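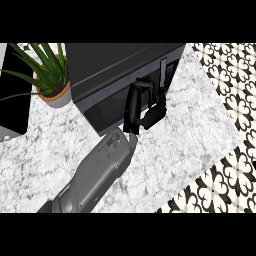

ナタリア・コウベクは、奇跡の水というものを信じたことが一度もない。信じないことで給料をもらっている、と言ったほうが早い。損害保険会社トロナンスの調査課に入って六年、燃えたことになっている倉庫や、盗まれたことになっている首飾りを見てきた。その彼女が十月の雨の朝、エチェベリアという谷あいの町の宿で、台所に立って湯の沸くのを待っていた。灰色の筋が入った白い大理石の調理台に黒い電子レンジが載っていて、右手の白黒の模様タイルとの境目は、定規を当てたように斜めに走っている。宿の主人はその大理石も町の泉で磨いたのだと言った。だから艶が違うのだと。ナタリアは指の腹で石をなで、石は石だと思った。

「飲んでみましたか」と主人が聞いた。

「コーヒーにして飲みます」

「それはもったいない」

もったいないかどうかは値段による。泉の水は「イェクム」という名で瓶詰めにされ、一本の値段が隣町のワインより高かった。膝の痛みが消え、眠りが深くなり、ある老人などは白髪が黒くなったという。老人の写真は役場の壁に貼ってあった。なるほど髪は黒い。眉も同じ黒で、こめかみの皮膚まで少し黒かった。

保険金の請求は、その泉が涸れたことによるものだった。八月の終わりに突然止まり、瓶詰め工場は休業し、町は損失の補償を求めている。書類はよくできていた。よくできすぎた書類を見ると、ナタリアはまず紙の端を見る。同じ穴あけ器で、同じ日にあけた穴が並んでいた。三年分の帳簿である。

午前中いっぱい、彼女は工場の事務所で出荷の控えをめくった。最後の月に町を出た瓶は1,189箱。隣の机では工場長のヴィディクが、聞かれもしないのに泉の由来を話していた。羊飼いの娘が杖で岩を打ったのだという。

「何年のことです」

「昔です」

「岩はどちらに」

「工事で動かしました」

「杖は」

ヴィディクは黙って窓の外を見た。ナタリアはメモ帳に「杖なし」と書き、少し考えてから線で消した。報告書に載せるようなことではない。

妙なのは空き瓶のほうだった。仕入れの控えでは、同じ月に届いた空き瓶が1,102箱分しかない。前の月の在庫はゼロと記してある。水が湧くのは百歩譲って認めるとしても、ガラスは湧かない。彼女がそう言うと、工場長は初めて椅子に座り直した。

「数え間違いでしょう」

「どちらの数がですか」

「それは、どちらか」

昼を過ぎて雨が弱まり、ナタリアは一人で泉まで登った。道は泥で、靴は街用だった。石組みの水盤には落ち葉が積もり、聖人の小さな像が、涸れた口を見下ろしている。足もとには松葉杖が何本も立てかけてあった。治った人が置いていったものだと案内板にある。どれも脚の先のゴムが新しく、地面を突いた跡がない。一本にはまだ値札の糸が残っていた。

彼女は水盤の裏へ回った。古い鉄の管が一本、斜面を下から上へ向かって伸びていた。上から下へなら分かる。水は高いところから来るものだ。下から上へ来る水には、押し上げる何かが要る。藪をかき分けて管をたどると、百メートルほどと見当をつけていた距離の半分も行かないうちに、錆びた扉の小屋があった。中にはポンプが据えてあり、その先の管は、町の水道の本管につながっていた。

ポンプの胴には焦げた跡があった。八月の終わりに焼けたのだろう、とナタリアは思い、それから、思っただけだと自分に言い聞かせた。日付は機械に書いていない。彼女は扉の錠と、配線と、床に落ちていた修理屋の名刺の写しを取った。

帰り道で、赤い合羽を着た老女とすれ違った。腕に空の瓶を二本抱えている。

「出てましたか」

「いいえ」

「そう。じゃあ明日また来ます」

「効くんですか、あれは」

老女は瓶を抱え直した。「毎朝ここまで登るようになって、膝はずいぶんいいですよ」

ナタリアは返事をしそびれた。老女はもう先へ行っていて、泥の道をかなりの速さで登っていく。あの坂を毎朝登れば、たしかに膝も強くなるだろうし、夜もよく眠れる。水道の水でも同じことだ。そう考えるのは簡単だったが、報告書のどの欄に書けばいいのか分からなかった。

宿に戻ると、主人が昼の残りの豆のスープを温めてくれた。ナタリアは濡れた靴下を脱ぎ、書類を広げた。請求は却下、理由は設備の故障、および泉の不存在。「不存在」と書いて手を止める。存在しないものが涸れることはない。だとすれば請求はそもそも何についてのものだったのか。本社の法務はこういうところにうるさい。

「調べはつきましたか」と主人が言った。

「つきました」

「で、水は戻りますか」

彼女は名刺の写しを見た。修理屋は谷の入口に店を出しているらしい。部品さえ届けば、そう難しい修理ではあるまい。

「業者に聞いてください」

主人は深くうなずき、何か尊いことを聞いたように胸に手を当てた。ナタリアは訂正しようとして、やめて、スープを飲んだ。塩が足りなかった。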